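手持夹爪示教和遥操作区 安全自查表(带备注)

场地:Plirnley 二楼示教区,含手持采集区和 Elholm 遥操作台
检查日期:2026年1月24日
检查和填写:我自己,Karim Nasr 陪着走了后半圈
结果写法:合格 / 要改 / 停用。"要改"可以边用边改,"停用"就是改完之前别碰,问我也没用。

先说两句。上一版表格是十月份写的,那会儿遥操作台还没搬上来,好多条目对不上号,有几条大家一路打勾打下来,我拿着表去现场一看,勾的那个东西早就拆了。所以这版重新排了一遍,一共13项,前面几项管手持夹爪,中间管地面和电,后面管遥操作和人。备注写得啰嗦,各位忍一忍,嫌长的只看"结果"和最后的待办也行。

一、手持夹爪本体

1. 指尖和胶垫
检查内容:指尖无裂纹、无毛刺,胶垫粘牢、没有翘边,左右开合顺畅不卡手。
结果:要改
备注:整体都还好,就是备用柜里有一只的胶垫翘起来了,用指甲一挑就能挑开。胶垫翘边这事看着小,可是采集的时候夹纸、夹布、夹杯子,打滑一下东西就飞出去了,人下意识去捞,手就容易撞到桌角。那一只我贴了黄标签,先别往外拿。还有,指尖是尖头的!我知道大家都知道,但是走路的时候请尖头朝下拿,不要一边聊天一边举着比划。上周我在茶水间门口差点跟人撞个正着,对方手里一边一只,像只螃蟹。

2. 标记方块
检查内容:方块安装牢固,贴纸平整、无污渍、无反光胶带遮挡,左右没有装反。
结果:合格
备注:严格说这条一半是数据质量一半是安全,我还是留在表里了。方块松了人会去掰,掰的时候手指夹在夹爪和方块中间,挺疼的,我试过(不是故意试的)。装反的话录出来左右手互换,Kurup 里回放能看出来,机器人那边照着执行就会往奇怪的方向伸胳膊,所以开录前看一眼左右,花不了多少时间。贴纸脏了用干布擦,酒精会把黑色擦花。

3. 握把和手腕
检查内容:握把螺丝紧固,腕带或手表不勾线、不卡扳机,袖口不会绞进活动部件。
结果:合格,有提醒
备注:戴腕带手环的同事不少,我没打算一刀切让大家都摘。规则是:戴着的话,开始前把夹爪从全开到全合走几遍,看看手腕转到最弯的时候会不会蹭到。松松垮垮的手链、带挂坠的,请摘。长袖的卷到手肘以下扣好,连帽衫的绳子塞进领口里去。夏天大家都短袖,这条几乎用不上,现在天冷就得念叨了。

二、地面和摆设

4. 操作者脚下的活动范围
检查内容:操作者往前后左右各跨一步,不碰到椅子腿、桌腿、线缆和包。
结果:要改
备注:做手持示教的人眼睛盯着夹爪尖,脚底下是看不见的,这点没亲手做过的人很难体会。我自己站进去录了一段,录完往后退,脚跟直接磕到椅子轮子上。建议每次换任务之前,让旁边的人帮忙看一圈地面,把转椅推远,滚轮椅尤其讨厌,你一碰它就跑,人跟着就歪了。随身的包统一放柜子里或者挂起来,别放在脚边。地上那些棍子、卷尺、胶带卷,谁掉的谁捡,看见了不是你掉的也顺手捡一下,谢谢!

5. 线缆
检查内容:线缆沿墙或沿桌腿走,过道处有压线板,无缠绕、无破皮、无悬空拉扯。
结果:要改
备注:老问题。线一多就团成一团,理的人嫌麻烦,不理的人被绊。我的意见是手持采集区的线只留当天要用的,别的收回线箱,用魔术贴扎好,不要用扎带,扎带剪的时候老有人剪到皮。压线板库房里有,黑色的那种,搬出来铺上就行。Karim 提议把采集用的线都换成一头带弯头的,从桌子侧面出来少占地方,我觉得可以,预算的事他去谈。

6. 插线板
检查内容:插线板不放在行走路线上,不串接,不放在可能有水的地方,外壳完好。
结果:要改
备注:地上的插线板是我这次最想改的。地面是光面的,踢一下能滑出去好远,插头跟着一歪,就有松动打火的可能。能上墙的上墙,能绑桌腿的绑桌腿,实在要放地上的,贴着家具边放,别放在操作者转身的那一侧。另外插线板上请不要再插插线板。我知道你们会说只是临时充个电,但是临时充电的那个上次充了快一个月。

7. 道具家具
检查内容:椅子、矮桌、托盘等示教道具放稳,倾斜或倒放时有支撑,无尖角外露,表面物品不会滑落伤人。
结果:合格,有提醒
备注:示教任务越来越花了,一开始是在桌上叠纸巾,后来收拾茶几,再后来沙发椅也上场了。软包椅子我不担心,石纹台面的矮桌重,挪的时候两个人抬,不要一个人拖,一拖桌腿就刮地,还容易砸脚。家具如果是为了任务需要斜着放、倒着放,操作者自己先用手推一推,推得动的就换个姿势摆。桌面上跟任务无关的东西请先拿开,要录的东西摆好之后跟记录的人说一声再开始。 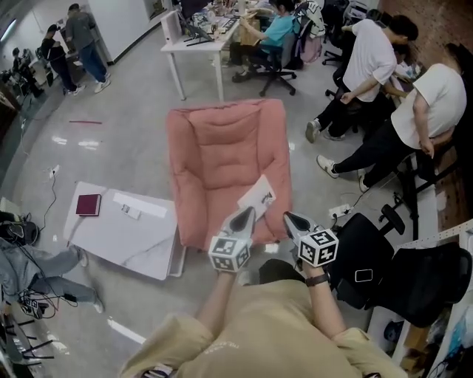

双手持夹爪示教:两只夹爪之间是粉色软包扶手椅,椅上斜放一张印有小幅黑白图案的白纸;右侧黑色办公椅的坐垫上有一部手机,再旁边的地上是白色插线板。

接着第7项再补一句。拿纸片当道具的任务,操作者会不自觉地弯腰低头,越凑越近,因为纸薄,夹尖得贴着面走才夹得起来。这时候后腰和脖子都很吃力,后面第12项专门写了休息的事,请连着看。手机也别随手搁椅子上,一是容易被坐到(去年修屏幕的钱我还记着呢),二是有人要用椅子的时候会先去拿手机,拿着手机再推椅子,两头都顾不上。操作台边上有个小铁盒,放那里头。

8. 过道和旁边工位
检查内容:采集区与办公工位之间留有通道,坐着办公的同事后退椅子时不进入采集范围,出口无堆物。
结果:要改
备注:我们这层是大家混着坐的,一边有人录,一边有人写代码,另一边还有人弯着腰调设备,热闹是真热闹。可办公椅一往后滑,就可能滑进正在录的人脚边。我的办法很土:采集区边上贴一圈黄胶带,椅子轮子不过线,录的人也不出线。胶带周一我来贴。纸箱不要往过道里放,拆完当天压扁拿下楼,别跟我说留着下次发货用,下次发货你一定又去要新的。

三、遥操作台(Elholm 主从臂)

9. 急停按钮
检查内容:主端操作位和从端旁各一个急停,伸手可及,按下后从臂断电并抱闸,复位需人工确认。
结果:主端合格,从端停用
备注:重点来了。从端那个急停按下去,臂是停了,但是松开之后自己就恢复了使能,没有要求确认!我和 Karim 连着试了3次,次次都这样。所以从臂今天起停用,到改好为止。主端那个没问题,手感也好,一拍就到底。在改好之前,想练手的同事可以在 Kurup 里用仿真臂练,主臂照样能推,只是从臂那边不上电。我把从臂的电源钥匙收起来了,在我抽屉里,谁来要我都会先问急停改了没有。

顺便说一下为什么对这条这么较真。手持夹爪出错,最多是人自己磕一下碰一下,遥操作不一样,操作的人坐在那边,胳膊在这边,中间隔着网络,你以为它停了它可能只是卡了一下,然后一口气把你刚才推的动作全补出来。站在从臂旁边摆道具的人是最吃亏的。

10. 限位、限速和延迟
检查内容:从臂工作空间已设软限位,示教模式限速已开启,链路延迟超限时自动保持原位。
结果:合格
备注:软限位把桌面和后面的墙都包进去了,我推着主臂往墙上怼,从臂到边上就老老实实不动了,挺好。限速是开着的。有人跟我抱怨限速之后动作像在水里走,录出来不好看,我理解,但是关限速要两个人在场,一个操作一个守着急停,并且在本子上签字。延迟保持这条是拔网线测的,拔掉之后从臂停在原位,插回去也没有乱动,要求重新对齐主从姿态之后才接管,就该是这样。

对齐姿态那一步请慢慢来!主臂和从臂姿势差得远的时候直接接管,从臂会甩一下。现在软件会拦,但是拦的那个阈值是可以改的,请不要去改它,我每次来都会看。

11. 直接拖动示教
检查内容:拖动模式下力矩上限正确,末端负载参数与实际工具一致,操作者手不放在关节夹缝处。
结果:停用(从臂停用期间一并停用),负载参数已查
备注:从臂不上电,拖动自然也做不了,我只查了参数和张贴的说明。负载参数有一处要留意:上回装过 Drillero 的电动拧紧头,拆掉之后参数没改回来,臂以为自己手上还拎着东西,一松手就会往上飘。参数我已经改回夹爪的了。以后换末端工具,换的人当场改参数,改完把工具名写在臂旁边的白板上,下一个人来了先看白板再伸手。

手放哪儿也再讲一次:推大臂,推末端法兰附近,手指不要绕到关节内侧去。新同事第一次拖动,旁边必须有老同事,老同事的一只手放在急停旁边,另一只手请不要刷手机。

四、人

12. 时长、姿势和休息
检查内容:手持示教连续操作不超过规定时长,操作者与协助者轮换,有休息记录。
结果:要改
备注:规定是有的,连续录大约2刻钟就换人,墙上贴着呢,纸都发黄了。问题是没人记。我翻了翻记录本,休息那一栏基本空着,问起来都说休息了休息了,喝了口水嘛。手持夹爪拿在手里不算特别沉,可是两只手一直往前端着,端一会儿肩膀就酸了,酸了动作就开始抖,抖的数据回头还得删,图什么呢。

建议这么改:让 Kurup 到时间自己弹窗,点了确认才能继续录,这样记录也顺便有了。Karim 说这个改起来不费事,那我就当他答应了。头上戴相机的同事更要注意脖子,戴之前把绑带调到合适,别为了省事往后脑勺上硬勒。手腕疼、手指麻的,直接跟我说,换去做标注也行,换去摆道具也行,不会因为这个扣谁的采集量。

13. 告知、急救和灭火
检查内容:进入采集范围者已被告知正在录制,急救箱在有效期内,灭火器压力正常且无遮挡。
结果:合格,有一处当场改了
备注:急救箱我打开看了,创可贴够用,碘伏是新换的,冰袋少了,已经登记要补。这层的2个灭火器压力都在绿区,其中靠柜子那个前面挡了把椅子,我当场挪开了,请别再推回来。告知这条我多说一句:录制会把旁边坐着的人一起录进去,屏幕上的内容有时候也会进去,所以开录前喊一声,不想入镜的同事可以挪个位置,桌上有工牌、合同之类的请扣过来。喊一声就行,不用写申请。

五、走完一圈之后的几句闲话

有同事问,手持夹爪又不通大电又不带力气,为什么前面八条都在讲它,遥操作那么大一只臂才三条。我是这么想的:遥操作台有锁有急停有软件看着,用的人也少,每个人上手前都培训过。手持这边呢,谁都能拿起来录一段,来实习的、来参观的、隔壁组来帮忙的,拿起来就录。磕磕碰碰几乎都出在这边,脚踝啊膝盖啊,还有一次是后脑勺撞到架子边。东西越顺手,大家越不当回事,我自己也这样。

还有人问能不能把表做短一点。可以,等"要改"的那几条改掉了,我就把备注删掉一半。Karim 看完草稿说我备注写得像家书,我就当是夸我了。

另外,从臂停用会影响下周的排期,我知道。原定用遥操作录的那几个收纳任务,能改成手持的先改成手持,不能改的往后排。排期表我没有权限动,找 Karim。请不要自己去找备用钥匙,备用钥匙也在我这儿。

六、待办

从端急停复位逻辑修好,修好后我和 Karim 一起复测,复测通过再还钥匙。负责人:Karim Nasr
备用夹爪换胶垫,换完撕掉黄标签。负责人:我
插线板上墙或绑桌腿,先弄手持采集区,再弄别处。负责人:设施组,我盯着
多余线缆收回线箱,过道铺压线板。负责人:当天最后一个收工的人,这条以后长期有效
黄胶带划线。负责人:我,周一上午
Kurup 到时弹窗和休息记录。负责人:Karim Nasr
急救箱补冰袋。负责人:行政,已登记
末端工具更换登记写到白板上。负责人:谁换谁写

下次复查时间等从端急停修好再定,会提前在群里说。对哪条有意见的,直接在纸质版旁边空白处写,表挂在采集区柜门内侧,笔也挂在那儿,笔请不要拿走。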